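Wood Grain: What the Lines in a Table Tell You

A piece of wood has lines in it. Some are straight, some are wavy, and some make loops or ovals. Together these lines are called the grain. To understand the grain, you have to start with how a tree grows.

How a trunk is built

A tree trunk is made of layers. On the outside is the bark, which protects the tree. Just under the bark is a very thin layer called the cambium. The cambium makes new cells. Cells on its outer side become part of the bark. Cells on its inner side become wood.

Wood cells are long and narrow, like drinking straws. Most of them point up and down the trunk. They carry water from the roots to the leaves, and they hold the tree up. A trunk is a huge bundle of these tiny tubes, stuck together by a natural glue called lignin.

Where rings come from

In places with a cold winter, a tree does not grow at the same speed all year. In spring it grows fast and makes wide cells with thin walls. This part is called earlywood, and it is usually pale. In summer growth slows down. The cells are narrow and have thick walls. This part is called latewood, and it is usually darker. By late September in many northern places, growth has nearly stopped.

One pale band and one dark band make one growth ring. A wide ring often means a good year, with enough rain and light. A narrow ring can mean a dry year, a crowded forest or damage by insects.

The largest log in the yard of the Urkerton sawmill was cut from a fallen fir. Golshifteh Ghasemi sanded the end of it smooth and counted 673 rings with a hand lens. It took her 5 days. Near the center the rings are as wide as a pencil. Near the bark they are thinner than a fingernail. 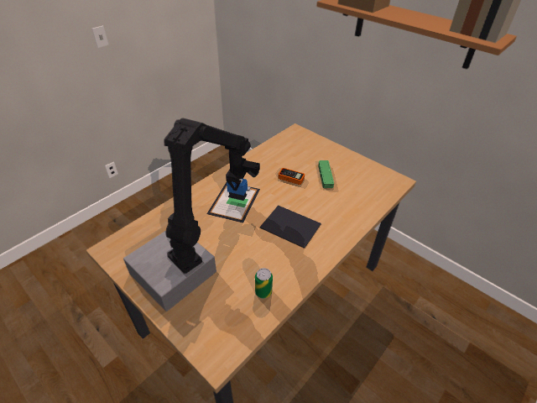 From rings to lines

Rings are round only when you look at the end of a log. A board is cut along the length of the log, so the saw slices through the rings from the side. Each ring then shows up as a line or a band.

The pattern depends on the direction of the cut. There are two main ways to do it.

Plain sawing. The log is cut straight through, one slice after another. Many of the boards show tall arches or ovals on the face. This way is quick and wastes little wood.

Quarter sawing. The log is first cut into four quarters. Each quarter is then cut so that the rings meet the face of the board nearly at a right angle. The boards show straight lines, close together. They bend less as they dry, but the work is slower and more wood is left over.

Many tabletops are made from several narrow pieces glued side by side. The lines may not match where two pieces meet. If the pieces came from different trees, the color can change there too.

Knots

A knot is the place where a branch joined the trunk. As the trunk gets thicker, it grows around the base of the branch. When the log is sawn, the branch is cut through as well, and it appears as a dark circle or oval. The lines of the grain bend around it, like water around a stone.

Why wood moves

Wood takes in water from damp air and gives it back in dry air. When it takes in water, it swells. When it dries, it shrinks. It moves very little along the grain and much more across it. A wide table can be slightly wider in a damp summer than in a dry winter. Its length hardly changes at all.

Carpenters plan for this. At the Windent workshop, the screws under a tabletop go through slots, not round holes. The top can slide a little without splitting.
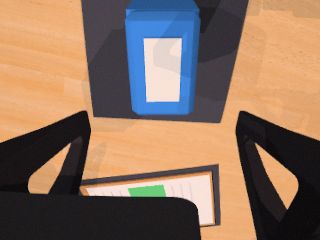
Grain in a light wooden tabletop, with lighter and darker bands.

Try it: reading the grain

You need a wooden table, a sheet of thin paper and a soft pencil without a sharp point. Ask before you start.

1. Find the direction of the lines. The length of the tree ran this way.
2. Lay the paper flat on the wood and hold it still.
3. Rub gently with the side of the pencil, across the lines.
4. Lift the paper and look for stripes.

On a table with thick varnish the rubbing may stay blank. Try an unpainted board or an old fence post instead. If the same pattern repeats exactly in several places, the surface may be a printed copy of wood.

Words to know

Cambium: the thin layer that makes new wood and bark.
Earlywood: pale wood made in spring.
Latewood: darker wood made in summer.
Lignin: the natural glue in wood.
Knot: the base of a branch inside the trunk.

Bovwood Young Science Pages, June 2024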